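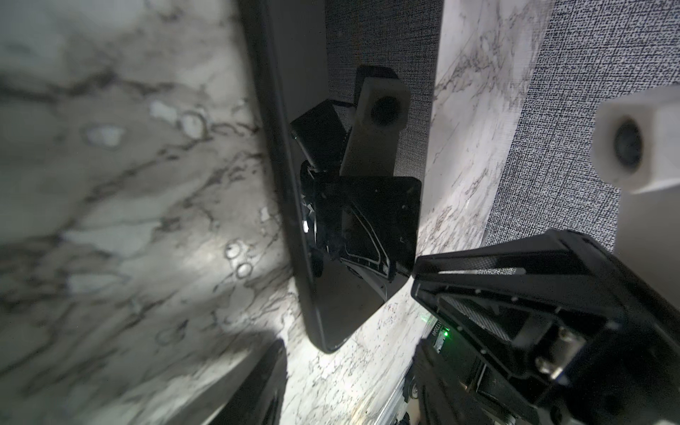 Fig. 7. Wrist camera view over the marble-pattern surface, with the glossy black panel standing upright and the green LED lit on the gripper.

Section 6: When the gripper stops short of a shiny panel (fault 183)

I set up the Clalix arm at the Iston bench in April, and fault 183 ate most of my first two weeks with it. If you're handling anything black and glossy, you'll probably meet it too. The arm comes down toward the part, stops partway, and the pendant says "183 OBSTACLE IN APPROACH." You look, and there's clear air between the fingers and the panel. Very annoying!

What was happening on my bench is that the vision software was picking up the gripper's own reflection in the face of the panel. Look at the dark face in Fig. 7 and you'll find the plates, the screw holes and the triangular cutout, all in there as a mirror copy. The software takes that for a second solid object standing in the way, and the arm stops. Good for the arm, I guess, but you still have to get the job running again.

CAUTION: Do not reach in and pull the panel out while the fault is showing. On fault 183 the arm is paused with its motors still powered, and clearing the fault from the pendant can restart the approach right where it left off. A green LED on the gripper tells you it has power. It does not tell you the arm is safe to touch.

6.1 Getting out of the fault

1. Press the emergency stop. Yes, even though the arm is already standing still.
2. Write down the job name and the line number from the pendant before you touch anything else. I skipped this the first time and had to hunt through a 1,937-line log to find the spot.
3. Check whether the fingers are touching the panel. If they are, go to 6.2. If they aren't, keep going here.
4. Step outside the marked area, release the emergency stop, and switch the arm to MANUAL.
5. Set the manual speed to 20 percent or lower.
6. Jog the arm straight back along the tool axis. Don't swing it sideways. A tall panel tips a lot easier than you'd think, and a finger corner will do it.
7. Once the fingers are well clear, press the emergency stop again and take the panel out by hand.

Note: the Back Out button does step 6 for you, but it retraces the programmed path, and if somebody bumped the panel after the approach began, that path may not be clear anymore. I only jog.

6.2 If the fingers are touching the panel

1. Leave the emergency stop pressed in.
2. Hold the panel steady with a gloved hand from the side, keeping your fingers out of the space between the gripper and the panel.
3. Have a second person open the gripper with the hand release. It takes a firm quarter turn and it's stiff when it's new.
4. Lift the panel away and look the face over for scratches before you put it back in the job. Set it aside if you find any.

If you're working alone, leave everything stopped and go find someone. I know. I've stood there wanting to do both halves myself, and it's a bad idea with a heavy panel.

6.3 Keeping it from coming back

Do these in order and test after each one, or you won't know which fix did the work.

1. Turn the lights down on the work surface. Bright pools of light throw white patches into the view and make the matching worse. On mine, I dropped the lamp setting from 100 to 66 and the faults got a lot less frequent.
2. Change the approach angle so the wrist camera isn't looking square into the glossy face. A few degrees helps. Save it as a new approach and keep the old one.
3. Open the Stovel vision settings, go to Masks, and pick Self Reflection. Draw the mask around the panel face only. Stay inside the rim.
4. Run the job at 20 percent speed with your hand on the stop button and watch the full approach.
5. If that run is clean, bring the speed up in small steps.

CAUTION: A mask tells the software to ignore whatever shows up inside it. That includes a hand. Never draw one over the whole view to make the fault go away, and delete the mask when you switch to a different part. I left an old one on for an entire afternoon once, and the arm drove a finger into a fixture clamp.

6.4 If you still get fault 183

Wipe the wrist camera lens with a dry lens cloth, then redo the camera calibration in Section 4. A camera that has shifted in its mount can give you the same code with no reflection in view at all, so check the mount screws while you're there.

Past that point, save the log and send it to Wróbel support along with the job name and line number from 6.1. They'll also want your lamp setting and a saved picture from the wrist camera, taken at the spot where the arm stopped. Leave the job locked out on the pendant until you hear back.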